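Compte rendu de la réunion du local partagé, 28 janvier 2025

C'est moi qui tiens la plume cette fois, Ratih Hartono étant déjà prise par l'animation (merci à elle, on a fini avant l'heure, un exploit !). Je note dans l'ordre où on en a parlé, avec mes commentaires, vous me connaissez.

1. La table

On a commencé par le mobilier, et ça a duré bien plus longtemps que prévu. Le devis de Vamari pour poncer et revernir est à 359 euros, une table neuve chez Sandu monterait à 900 euros.

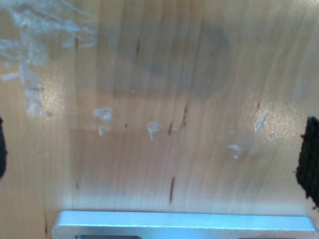 Pour ma part je suis pour garder l'ancienne, et je l'ai dit assez fort. C'est du beau bois clair, on n'en retrouvera pas à ce prix-là. Reste le coin avec les grandes traînées blanchâtres - colle, cire, reste d'adhésif, chacun avait sa théorie - et les petites taches du même genre au milieu. Quelqu'un a proposé le vinaigre tiède, quelqu'un d'autre l'huile de tournesol, et j'ai demandé qu'on essaie d'abord sur un tout petit bout avant de sortir la raclette. Les fines marques brun-rouge, on n'y touche pas, ça peut très bien être le veinage.

Décision : essai de nettoyage d'ici la prochaine réunion, et si ça ne donne rien on accepte le devis Vamari. La table neuve est écartée (quatre voix contre deux).

2. La baie réseau

Gros morceau ! Multside nous demande 1 118 euros pour reprendre tout le câblage, étiquettes comprises. Tallcombe est à 1 533 euros mais ajoute une visite en septembre. On a relu les deux devis ligne par ligne et franchement ils ne parlent pas de la même chose : l'un compte les cordons, l'autre non.

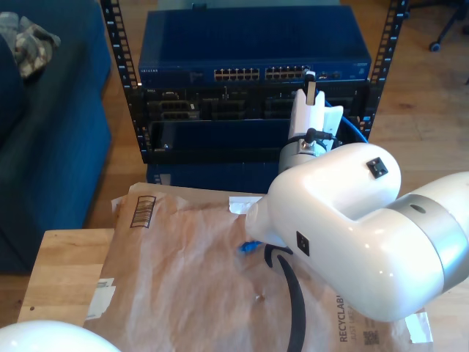
Ratih va donc rappeler les deux pour avoir des chiffres comparables, cordons inclus partout. Elle voudrait aussi un petit plan papier, avec le numéro de chaque emplacement et ce qu'on y met, et là tout le monde était d'accord, moi la première. Je m'occupe de la mise au propre.

Décision reportée, pas de commande avant les nouveaux devis.

3. Divers

Les clés : il en manque toujours une, regardez dans vos sacs s'il vous plaît. Le café passe à tour de rôle, je commence. La feuille d'inscription pour le rangement est sur la porte, il reste deux créneaux le matin.

Prochaine réunion : date à fixer par mail, Ratih envoie les propositions.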